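## 第 4 章　打开塔式机箱，认识里面的每一样东西

终于到动手的一章了！前面几章讲的是登记、贴标签和摆工位，从这里开始，你会真正看到一台台式机的“肚子”。第一次拆的人往往有点紧张，拆完第二台就会开始抢着拿螺丝刀。

本章适用于 Naltard 维修角收到的、带蓝色免工具卡扣的旧塔式台式机。没有蓝色卡扣、硬盘用螺丝固定的机型，请看附录 B。

修订：2021-08-03，Gregor Rennie。主要改动在 4.4 节，补上了取线的顺序。

### 4.1 开始之前

请准备好：

- 十字螺丝刀一把，刀头带磁性的最顺手
- 防静电腕带
- 装螺丝的小盒，盒盖写上机器编号
- 软毛刷和一罐压缩空气
- 手机或相机，拆每一组线之前拍一张
- CPU 插座的塑料保护盖（处理器已经取走的机器才需要）

> **注意：** 先关机，再拔电源线，再按住开机键数到 7。电源线没有拔下来之前，不要碰侧板。

> **警告：** 任何情况下都不要拆开电源本体。电源外壳上的螺丝不属于本手册的内容，怀疑电源有问题，就整只换掉。

工作台面要平，机箱四周留出放零件的位置。咖啡请放到窗台那边去，Jean Cruickshank 会很感谢你。

### 4.2 放平机箱，取下侧板

1. 拔掉机箱背后的所有线：显示器、键盘、鼠标、网线。
2. 双手托住机箱，慢慢放倒，让可拆的那块侧板朝上。
3. 戴好腕带，夹子夹在没有喷漆的金属部位。
4. 松开侧板的锁扣或手拧螺丝。不同批次位置不一样，先找找机箱后沿，再看看顶部。
5. 侧板向后推一点，再往上提。推不动就停下来，检查是不是还有一颗螺丝没松。
6. 侧板放到一边，内面朝上，方便检查脚垫和卡榫有没有松脱。

打开的那一刻真的很有意思。一整套东西就摊在眼前，供电从哪儿来、数据往哪儿走，顺着线都能找到。先别急着拆，花一两分钟只看不动手，把机箱上上下下认一遍。

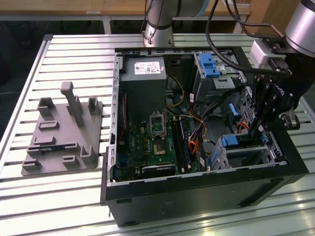

*图 4-1　侧板取下后的机箱内部。带白色标签的是电源；CPU 插座空着，金属压架处于抬起状态。*

### 4.3 认路：从电源开始

我们习惯从电源认起，沿着线一路走到主板，再走到驱动器。顺序固定了，漏看的机会就小得多。

1. **电源。** 找到规格标签，把额定功率抄到登记卡上。Rey 工位上最常见的是 300 W 的型号，标签模糊的话，用手机拍下来放大看。
2. **主供电线束。** 从电源出来的那一大把彩色线。轻轻拨开，看看外皮有没有发硬、开裂或者被压扁的地方。
3. **主板。** 先找 CPU 插座，它是主板上最好认的地标。认准了它，内存插槽就在旁边。
4. **内存插槽。** 看两端的卡子是否完整，槽里有没有灰。
5. **扩展槽。** 长的、短的都看一眼，标签上有字就抄下来。
6. **纽扣电池。** 银色圆片，很容易找。登记卡上有一栏写“电池”，填型号和有无锈迹。
7. **驱动器架。** 蓝色卡扣就是它的路标，喜欢这种设计！不用螺丝刀就能松开，装回去也只要听“咔”的一声。

> **注意：** 处理器已经取走的机器，插座里的针脚是露在外面的。手指、刷子、衣袖、腕带的线都不要从上面扫过。针脚歪一根，整块主板可能就废了。

插座空着的时候，请尽早把保护盖扣上。保护盖放在 Plestano 零件柜的小抽屉里，用完了在柜门的纸上写一笔，我们会补。

脚垫、小塑料帽、堵头这类小东西，也在这一步一起检查：

1. 用手指轻推侧板上的脚垫，看它会不会转、会不会掉。
2. 掉下来的小零件不要随手放在台面上，直接进螺丝盒。
3. 不认识的小零件也收进去，盒里放一张字条，写清楚从哪儿来的。
4. 侧板边缘可能比较锋利，拿的时候捏平整处，别用指尖沿着边滑。
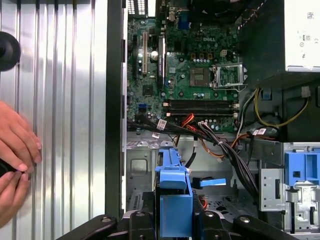
小零件收好以后，就可以处理灰尘了。我个人最喜欢这一步，旧机器的颜色会一点点露出来，看着特别痛快。

1. 先用软毛刷，从主板上方往下方刷，动作轻一点。电容和小芯片周围多刷几下。
2. 散热孔从里往外刷。
3. 用压缩空气吹风扇时，拿一根手指按住扇叶，别让它飞转。
4. 压缩空气罐始终保持直立，每次只喷一小下。
5. CPU 插座没有盖上保护盖时，不刷也不吹插座所在的区域。
6. 刷完后再看一遍扩展槽和内存插槽，残留的毛絮用塑料镊子夹走。

如果灰尘已经结成一团一团的毡子，先把机器端到门外再吹。（有一次我们没端出去，整个下午大家都在打喷嚏。）

### 4.4 取下驱动器

蓝色卡扣在这一节正式上场。请先拍照，再拔线。照片里要能看清每个插头的朝向，光线不够就开手机的灯。

1. 找到连在驱动器上的供电插头和数据插头。
2. 捏住插头的塑料壳，平直往外拔。**不要拽线。** 插头很紧时，左右轻轻晃动，一点一点退出来。
3. 把拔下来的线拢到一侧，别让它垂进驱动器架里。
4. 找到要取的那个驱动器旁边的蓝色卡扣，松开它。有的是按，有的是向外扳，先轻试一下方向。
5. 托住驱动器，沿着导轨慢慢滑出来。
6. 驱动器放进防静电袋，袋上写机器编号和取出日期。
7. 有两个架位的机器，另一个架位照同样的步骤再做一遍。

> **注意：** 卡扣是塑料的，用了很多年以后会变脆。不要用螺丝刀去撬。手指扳不动时，先看看驱动器有没有歪着卡在架子里，把它扶正，卡扣通常就松了。

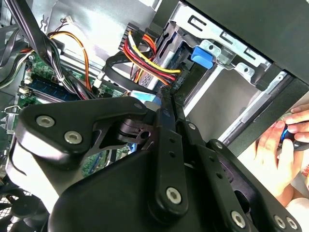 *图 4-2　金属驱动器架上的蓝色卡扣，上方一束黄、红、橙色的线通向驱动器的供电插头。*

架子里的驱动器如果有点斜，先托起低的那一头，让它与导轨平行，再往外抽。斜着硬抽会刮到电路板，这种损伤修起来很麻烦。

### 4.5 整理线束

线整理得好，下一个打开机箱的人会想请你喝茶。

- 供电线和数据线分开走，能贴着机箱壁就贴着。
- 不要让线压在内存插槽上方。
- 线束转弯要松，留出一个手指能伸进去的弧度。
- 扎带用可重复的魔术贴款，一次性的塑料扎带剪的时候容易伤线。
- 用不到的插头不要悬在风扇旁边，折回来，扎在线束上。

Kovanport 那边的做法是把每根线都贴上小标签，很漂亮，也很费时间。我们只要求给拔下来的线贴，其余随你喜欢。

### 4.6 常见情况

**侧板推不回去。** 多半是有一根线翘在边沿上，或者某个卡榫没有对准。取下来重新放，别用手掌拍。

**内存插槽的卡子掉了。** 在登记卡上注明是哪一条槽，把卡子装进小袋，和机器放在一起。

**电源标签看不清。** 功率栏留空，写“待查”。请不要凭外形猜。

**找不到对应的线。** 翻开拆之前拍的照片。没有拍的话，照同型号的另一台来接，并请旁边的人再核对一遍。

**螺丝多出来一颗。** 先别合盖！从驱动器架开始倒着查，再看主板边缘。确实找不到位置，就装袋贴在登记卡背面。

### 4.7 合盖前核对

- [ ] 螺丝盒里没有剩下的螺丝
- [ ] CPU 插座已经装好处理器，或者已扣上保护盖
- [ ] 蓝色卡扣全部回到锁定位置
- [ ] 没有线搭在侧板的边沿
- [ ] 登记卡上的电源功率、电池和驱动器三栏已填写
- [ ] 照片已存入以机器编号命名的文件夹

核对完以后装回侧板，把机箱扶起来，放到等待测试的架子上。驱动器要在架子上登记满 14 天才能进入擦除流程，步骤见第 5 章。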